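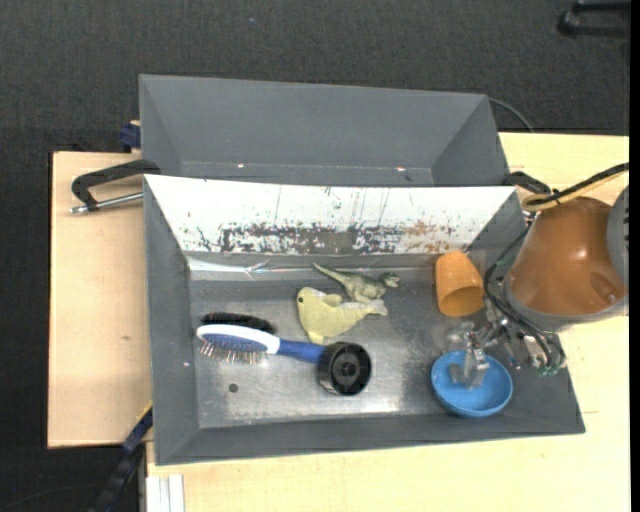
May 4, 2010

I have now owned 18 cereal bowls in my adult life and can account for four. The rest went wherever office pens go. My sister-in-law blames the dishwasher, which seems unfair to a machine that can't even manage oatmeal.

So on Saturday I drove to Alska for replacements. They had 52 kinds, one of them priced like a car repair. I bought two plain ones – the cheapest on the shelf – and a lemon squeezer I didn't need.

One bowl is already at work. I give it until October. The squeezer, of course, will outlive me.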